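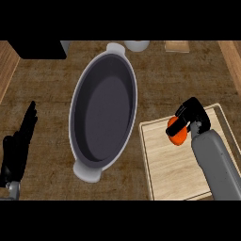
The reply from Dauda reached the Office of Observances at Harndale shortly after 3 in the afternoon, and stated that the Feast of Lamps could not be kept without oil.

The Office acknowledged receipt. It noted that Harndale had requested 50 jars in March, that Velum had promised them, and that 10 had been delivered. It further noted that the feast required 1000 lamps to be lit along the river wall before the evening bell, in accordance with custom.

Dauda wrote again. Its own households would bring what they had from their kitchens, and asked only that the gate be left open.

There was no provision for this. The Office consulted the register and found that the gate had last stood open on a feast night in the year of the Trumow flood, when the entry read simply: "All admitted."

The order was drawn up accordingly and fixed to the gatepost. By dusk the road from Dauda was full of people carrying jugs, cups and covered bowls. The clerk on duty entered them in the register until the light failed, then put down the pen, took a lamp from the shelf and went out to the wall.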